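共有工房で作るハンドヘルドグリッパー 発表メモ

スライド1 自己紹介

Bayu Majimbunです。共有工房「Dirnport」の会員で、本業は配管部品の営業です。ロボットは趣味です。今日の話は、手で持って使うグリッパーを自作した件です。共作者はAiman Sitompulさん。今日は会場の後ろにいるので、電気まわりの質問はそちらに振ります。

持ち時間は短め。回路図は飛ばして、形と材料の話を中心にする。

スライド2 何を作ったか

機体の名前はHokov。先端に2本の指が付いていて、握りのレバーを引くと閉じる。モーターは入れていない。人が手に持って物をつかみ、そのときの先端の動きをカメラで記録する。記録はあとで腕型ロボットに動作を覚えさせるのに使う。

重さは529グラム。最初の試作は932グラムあって、長く持っていると手首が痛くなった。軽くした分の大半は本体カバーの肉厚と、金属だったレバー軸の見直しによるもの。ここで現物を回覧する。落とさないように一言添える。

スライド3 工房の環境

Dirnportは元倉庫の一室。天井が高く、照明は蛍光灯。工具は棚から自由に使えるが、3Dプリンターは予約制で、長い造形は夜に回すことが多い。造形中に反りが出た場合は次の人の枠に食い込むので、そこで止める決まりになっている。

同じ部屋でほかの会員も作業している。ロボットアームを動かす人、ヘッドセットをかぶって作業する人など。机を広く占領できる日は少ないので、Hokovは工具箱ひとつで持ち運べる大きさにした。
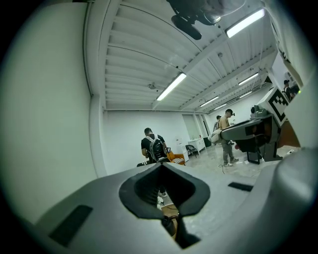
写真:Dirnport工房内、Hokovのカメラより(撮影 Aiman Sitompul)

手前の明るい灰色がグリッパー本体。見てほしいのは中央のV字の切れ込みと、そこに付いている黒に近いゴム状の部分。奥に蛍光灯と天井の梁、右側にロボットアームと白黒のマーカーが入っている。

本体がかなり大きく写り込む。これはカメラの取り付け位置の話につながるので、次のスライドで説明する。

スライド4 カメラの位置

最初は握りの真上に付けた。手元はよく入るが、部屋の様子がほとんど入らない。後から映像だけで位置を推定しようとすると、手がかりが足りずに軌跡が飛んだ。

次に支柱を足して高くした。部屋は入るようになったが、棚の間に差し込むと支柱がぶつかる。2回折った。折れた支柱を持ってきているので見せる。

いまは中間の高さで、本体の縁が画面の下側に残る。残った部分は毎回ほぼ同じ形で写るので、処理の前にマスクで塗りつぶしている。マスクは手描き。本体カバーの形を変えるたびに描き直しになり、これが地味に面倒。カバーの設計が固まるまでマスクは作らないほうがいい。私は3回描いた。

スライド5 ゴム部分の材料

試した順に話す。

まず台所用の滑り止めシートを両面テープで貼った。紙コップは持てるが、端からはがれてくる。

次にTPUで造形した。形は自由に作れるが、積層の筋が出る方向を間違えると滑る。筋を指の長さに対して横向きにしたらましになった。

最後は型を作ってシリコーンを流した。型はPLAで造形し、内側を紙やすりで磨いてから離型剤を塗る。気泡は抜ききれていない。真空ポンプは工房にないので、型の裏を机にとんとん当てて浮かせている。見た目は悪いが、握る分には問題を感じていない。

質問が出そうな点:硬さの数値は測っていない。触って決めた。

スライド6 マーカーと位置合わせ

アーム側の座標と記録側の座標を合わせるため、白黒のマーカーを使う。印刷は普通紙で構わないが、板に貼るときに空気が入ると平面でなくなり、検出がふらつく。スプレーのりよりも、シール用紙に印刷して端から押さえるほうがうまくいった。

照明の反射にも注意。光沢紙で刷ったときは、角度によって黒い升目が白く飛んで読めなかった。つや消しに替えて解決。

マーカーの寸法は、印刷後に必ずノギスで測る。印刷設定が「用紙に合わせる」になっていて縮んでいたことがある。気づくまで5日かかった。Aimanさんと二人でずっとプログラムを疑っていた。

スライド7 記録と再生

記録用の処理はLubisという小さなスクリプト群にまとめてある。映像の切り出し、マスク、軌跡の推定、書き出しまで。コマンドは別々で、途中の結果を目で確認してから次へ進む。全部を一度に流すと、最初の段階の失敗に最後まで気づかないことがあった。

再生はまだ安定していない。柔らかい布袋のような物は特に難しく、置いたときの形が毎回違うため、つかむ位置がずれる。箱のように形の決まった物はだいぶ良くなった。成功率は出していない。条件をそろえた試験をまだしていないので、聞かれたらそう答える。

スライド8 失敗したこと

レバーの戻しばねが強すぎた。6月の作業会でほかの人に使ってもらったら、指が疲れるという声が多かった。弱いばねに替えたところ、今度は開ききらないことがあり、いまは軸の穴を少し広げて対応している。

ねじの種類が多すぎた。長さ違いが混ざっていて、組み立てのたびに間違える。次の版ではM3の同じ長さにそろえる。

配線の逃げがない。カメラのケーブルが握りの後ろで急に曲がっていて、一度断線した。結束バンドで仮止めしたままになっている。回覧した現物でも見えるはず。

スライド9 これから

次の版の名前はZarnport。左右の指を工具なしで交換できるようにしたい。カバーは、画面に入る面積が減るように縁を低くする案をAimanさんが描いている。低くすると指の付け根の強度が足りなくなるので、補強の入れ方を相談中。

部品表と造形データは工房の共有フォルダーに置いてある。型のデータは古い版のままなので、使う人は先に声をかけてほしい。

このあと質疑。時間が余ったら、布袋をつかみ損ねる映像を流す。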